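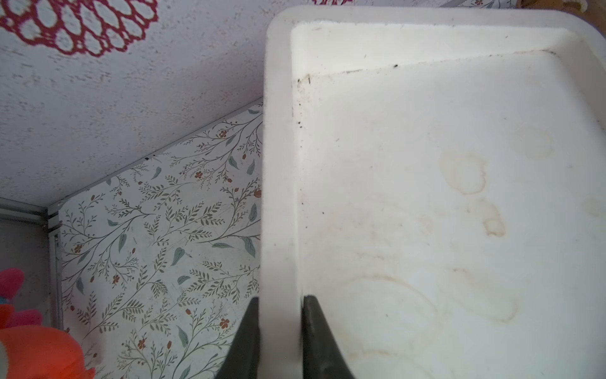 2021-04-26, Lorkstead bench notes

OK, so I spent most of the session on the handling rules for trays and other thin-walled stuff, and I want to get this down before I forget which bits we settled and which bits are just me having opinions.

The big one: grip on a straight stretch of wall, never on a corner. Amra Ristić has been saying this since February and I kept nodding and then doing whatever was closest (sorry, Amra!). A rounded corner gives the fingers almost nothing flat to sit on and the whole tray wants to swing. One finger outside, one inside, both well down past the rim. If all you've got hold of is the rim, back off and go again.

Second, look inside before you lift. The white tray is a good case. It has brown rings on the floor, a long tan stain in a curve, and dark specks collected along the inner edge and up into the corner. The old Cukeck sheet says "tray must be empty," and I think most of us would have ticked that box and carried on. I'd like two boxes, one for empty and one for clean. Specks near the wall matter most to me, that's where the inner finger goes, and grit on a pad ends up on the next thing you pick up. So, new line for the sheet: wipe the pads after any tray with loose-looking debris in it, even if you think you missed it all.

Does a stained tray count as a fault? Amra says no, log it and keep going. I say log it, keep going, but don't mix those runs in with the clean ones. We left it there.

Force limits: still no agreed number for thin plastic. Skorken's draft has a table for rigid boxes and nothing else. My vote is start low and step up, 3 tries per step, and write down the step where it stops slipping. Kubo's people do 10 per step, and I love them, but I'd be here until winter.

Also (small but it bugs me) the rule about soft things near the work area. The draft says "remove loose textiles" and doesn't mention plush toys or anything with fuzz on it. Fuzz gets into finger joints! I've added "soft toys, fur, feathers" in pencil on page 11.

To do:
- type up the two-box version and send it to Amra
- ask Skorken whether thin walls get their own table
- find more pad wipes, the drawer is down to the last pack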